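Plumthorpe council goes looking for its pens

Plumthorpe District Council bought 3,000 whiteboard pens last spring and can now lay its hands on 477 of them. The remaining 2,523 are described in a report to members as "in circulation", a phrase that has given a good deal of pleasure to everyone who has read it aloud.

The report is the work of Suha Aoun, who joined the council in February as head of office services and had hoped to begin with the car park. In her second week she was asked to sign off a repeat order for another 3,000 pens. She asked what had become of the first lot. Several people told her it was a very good question and one went to lunch.

What followed was a stocktake of all 13 departments, carried out over a month by Ms Aoun and a colleague with a clipboard. They opened desk drawers, stationery cupboards and the glove compartments of pool cars. They looked in the long metal cabinet outside the Jaber Room, which is marked "Keys" and contains no keys. They were refused entry to one office in Planning until its occupant had been telephoned on holiday and had given his permission, which he did with what the report calls "some reluctance". He had 41.

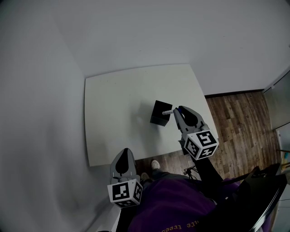

The pens were bought in a single order from Cusuvach, the office supplier that won the council's stationery contract two years ago on a promise of lower prices for bigger orders. The prices were lower and the order was certainly bigger. Before that, each department bought its own, usually in packs of four, from the shop in Market Street. The shop has since become a place that sells candles, and its former owner is said to be taking a close interest in the report.

Under the new arrangement the whole delivery went to the ground floor of the Willier Building and was put in the room next to the post room. The room has a lock. Staff were supposed to sign for what they took, and a book was provided for the purpose. The book has survived and is attached to the report as an appendix. It has nine entries. Two are for pens, five are for envelopes, one is a phone number and the last says "Took some, will bring back, M."

Enquiries have been made about M. There are a great many Ms at the council.

Where they went

The report is careful not to accuse anyone. It sets out a number of routes by which a pen might leave the building and leaves the reader to decide which of them sounds most like a colleague.

The biggest single loss is thought to be meetings. A person goes into a meeting room with a pen, or finds one there, and comes out with it in a jacket pocket. Ms Aoun tested this by leaving a dozen pens in the Jaber Room on four consecutive mornings. By half past three on the first afternoon there were two left. On the second there were none, and someone had also had the board rubber. On the third day she put up a notice asking people to leave the pens where they were, and lost the notice.

Then there are the dead ones. It seems to be a firm custom at the Willier Building that a whiteboard pen which has run out should be put back on the ledge under the board for the next person, who tries it, sighs, and puts it back as well. During the stocktake 716 pens were collected that would no longer write. Most were from before the Cusuvach order, going by the labels, and so can't even be set against the missing ones. A few bore the crest of the old rural district, which was abolished before some of the present staff were born.

Home is the third route and the one people like least. The report mentions it in a single sentence, to the effect that a certain number of items "may have been inadvertently retained at domestic premises following periods of remote working". At the meeting where the report was presented, the leader of the council asked what this meant. Ms Aoun said it meant people's kitchens. There was a silence, during which at least one member was seen to put something back in her handbag.

Schools got a mention too. For years, staff visiting primary schools to talk about recycling or road safety have taken pens with them and given them away, and it's hard to find anyone who thinks this is a scandal. A teacher at one of the schools wrote in to say that the pens had been very welcome and asked whether there might be any green.

Members take a view

The debate was down on the agenda for ten minutes and took an hour and a quarter, which is longer than the council spent on its flood plan.

One group of members held that the affair showed a shocking disregard for public money. Another held that the pens had been cheap, and that the cost of two members of staff counting them for a month should be added to the bill before anybody became too shocked. A third, smaller group wanted to know why the council needed whiteboards at all. The member for the north ward, who has been on the council a long time, recalled the overhead projector with affection and had to be brought back to the point twice.

There was also a proposal to tie the pens down. Banks used to do it, it was said, with a little chain. This found a surprising amount of support until somebody asked what would happen with the big board in the Jaber Room, which runs the full length of one wall. A chain long enough to reach the far end would be a hazard to anyone sitting in the middle. A system of several short chains was discussed, with speakers handing over from one pen to the next as they moved along, like a relay.

The proposal was withdrawn, though its author asked for his sketch to be kept with the minutes. He had drawn it on the board, and it had been wiped off before anybody could copy it down. The council is now in the odd position of having formally agreed to preserve a drawing that is gone.

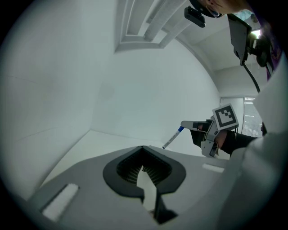
What happens now

The repeat order has been put on hold. For the time being departments are to manage with the 477 known survivors, which will be shared out according to how many whiteboards each has. Legal Services has pointed out that it has no whiteboards and would like some pens anyway. Planning has been asked to give up the 41.

The store room in the Willier Building will be kept locked, and the key will be held at the front desk between nine and five. The book is to be replaced by an online form. A trial version of the form went round to staff and asks for name, department, number of pens, colour, purpose, and the expected date of return. Staff have pointed out that pens are used up when you write with them. The box for expected date of return will be looked at again, although at present the form can't be submitted without it, and most of the early requests promise to have the pen back by the end of the century.

The 716 dry ones presented a problem of their own. They can't go in the ordinary recycling, as the council's own leaflet makes very clear on its second page. They were put into crates in the corridor while a specialist collection was arranged, and by the end of that week a fair few had gone. Ms Aoun says she has decided not to look into it.

An amnesty will run until the end of the month. Anybody with a council pen, staff or public, can drop it into a tub at the front desk and nothing will be said. So far the tub has taken in 13 whiteboard pens, three biros, a glue stick, a set of car keys (claimed) and a long letter about the bus shelter on Mill Lane, which has been passed to Highways.

Cusuvach said it did not comment on individual customers but would be glad to talk to any council about its highlighter range.

The full report, with appendices, can be read at the front desk of the Willier Building. Visitors who want to take notes are asked to bring something to write with. Ms Aoun's next piece of work, on the car park, is due before members in the summer, and several of them have already asked whether it will involve counting.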